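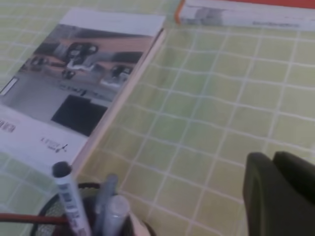
Repairing a Loose or Cracked Spine on a Thick Paperback

Applies to: perfect-bound paperbacks with a glued spine and a one-piece paper cover
Does not apply to: sewn bindings, spiral bindings, hardcovers, or anything with resale value as a collectible

A thick paperback fails in one of three ways. The cover lets go of the text block, the text block splits into two pieces along the spine, or single pages work free. The three faults need different repairs, and applying the wrong one usually makes the right one harder to do later. Read the diagnosis section before opening the glue.

Materials

PVA bookbinding glue, pH neutral. White school glue will hold for a while but it dries stiffer and does not flex with the spine. Do not use hot glue, rubber cement, or super glue.
A flat brush, 10 mm wide, with short bristles.
A thin knitting needle or a length of stiff wire with no burrs.
Waxed paper or silicone release paper, several sheets cut larger than the book.
Two flat boards larger than the cover. Melamine shelf offcuts are fine.
A weight of several pounds, or two clamps with padded jaws.
Mull or thin unbleached muslin, for split text blocks only.
A bone folder, or the back of a plastic spoon.
Scrap paper, plenty of it.

The glue I use is the Cordeiro flexible PVA in the squeeze bottle. Any comparable product will do. If the bottle has been through a freeze, discard it. Frozen PVA goes stringy and does not form a proper film.

Diagnosis

Set the book on a table and open the front cover slowly to 90 degrees. Look down into the gap between the cover and the first page. If daylight shows between the cover spine and the back of the text block, the cover has separated. Check the rear cover in the same manner, as separation often begins at one end and stops partway.

Next, let the book fall open on its own. A book with a split block will open to the same place every time, and the old adhesive will be visible in the gutter as a brittle yellow or white line. Flex it gently. If the line cracks further under light pressure, the adhesive has aged out and other splits will follow. Books of under 1000 pages can normally be held together with one or two repairs. Past that, or with heavy coated stock, reglue the full spine.

For loose pages, hold the book by the spine with the fore edge pointing down and shake it lightly over a towel. Mark the position of anything that drops out. Pages that are held at one end only should be treated as loose.

Repair 1: Cover separated from the text block

1. Remove loose flakes of old adhesive from inside the cover spine with the bone folder. Do not scrape down to bare paper. The printed cover is thin and will tear along the spine fold.

2. Brush dust out of the gap with a dry brush.

3. Coat the needle with glue along the length of the spine. Wipe off any drops hanging from the tip.

4. Insert the needle into the gap and roll it against the back of the text block, then against the inside of the cover. Withdraw it and repeat from the other end. The coat should be thin enough that nothing squeezes out when the cover is closed. If glue does come out, wipe it at once with a damp cloth and then a dry one.

5. Close the book. Square the head and tail by tapping them on the table. Press the cover spine down with the bone folder, working from the center toward both ends.

6. Place waxed paper inside the front and rear covers, tight to the gutter, and wrap another sheet around the outside of the spine.

7. Put the book between the boards with the spine flush to the board edges. Add the weight.

8. Leave it for 9 hours. Overnight is the practical choice.

Repair 2: Text block split in two

This repair requires the cover to come off, at least on one side. If the cover is firmly attached to both halves, do not force it. Run a line of glue into the split with the needle, close the book, and press it as above. The result is weaker but the cover stays intact.

If the cover is already loose:

1. Ease the cover away from the spine. Stop if the printed layer begins to lift. Warm air from a hair dryer on its low setting softens most hot-melt adhesive enough to continue.

2. Lay the two halves side by side and remove the old adhesive from the facing edges only. Medium sandpaper wrapped on a block works well, used in one direction, away from the pages.

3. Stack the halves and jog them square. Check the page numbers on each side of the split. It is easy to reverse the halves or leave a stray page folded inside, and neither can be corrected once the glue has set.

4. Clamp the block between the boards with the spine standing just proud of the edges.

5. Brush on a first coat of glue, thinned slightly with water. Work it into the page edges with the bristles held upright.

6. When the first coat is tacky, apply a full-strength coat and lay a strip of mull over it. The strip should be a little shorter than the spine and the same width. Smooth it down until the weave fills with glue.

7. Let it dry in the clamps for at least two hours, then refit the cover using steps 3 to 8 of Repair 1.

Repair 3: Single loose pages

Single pages are tipped in, meaning they are attached along a narrow strip at the inner edge.

1. Lay the page on scrap paper. Cover all but the inner 2 mm with a second piece of scrap, leaving a narrow exposed strip.

2. Brush glue outward from the mask across the exposed strip. Lift both pieces of scrap away immediately.

3. Set the page into the gutter as deeply as it will go. Align the head first, then the fore edge.

4. Slip waxed paper on both sides of the page, close the book, and press it for two hours.

If the tipped page sticks out past the others at the fore edge, trim it before gluing and never after. A knife run down the fore edge of a closed book will catch its neighbors.

Do not tip in more than four pages at the same opening. The added thickness in the gutter acts as a wedge and starts a new split beside the repair. For a larger group, treat the opening as a split block and use Repair 2.

Notes on pressing

More weight is not better. A perfect-bound spine that dries under too much pressure takes on a slant, and the slant is permanent. The boards should hold the covers flat and no more. With clamps, tighten until the jaws stop moving by hand and leave them there.

Room temperature matters more than drying time. Below 60°F the glue film may turn chalky as it dries. In a cold garage in winter, bring the job indoors.

Glossy laminated covers resist PVA on the printed side. This affects only repairs where the glue touches the outside of the cover, such as a torn spine edge. Roughen the area lightly with fine sandpaper first or the patch will peel off in one piece.

Common faults

Spine feels hard and cracks when opened: the glue coat was too thick, or the glue was not a flexible type. The repair has to be taken apart.

Waxed paper stuck in the gutter: too much glue. Trim the paper as close as possible and leave the remainder in place.

Pages rippled near the spine: the glue was thinned too far. Press the book for several days. Some of the ripple will come out.

Cover spine wrinkled: the cover was closed before it was squared. This can be smoothed in the first ten minutes and not after that.

Opening the repaired book

Wait a full day. Stand the book on its spine and lower the front cover, then the rear cover. Hold the block upright and lower a few pages from the front, then a few from the back, running a finger lightly down each gutter. Continue alternating until the middle is reached. A Stulham guillotined binding, or any other with very smooth page edges, should be opened in smaller groups, as the adhesive has less to grip.

Shelve the book upright with support on both sides. Thick paperbacks that lean will pull the block away from the cover at the tail, and Repair 1 will be needed again.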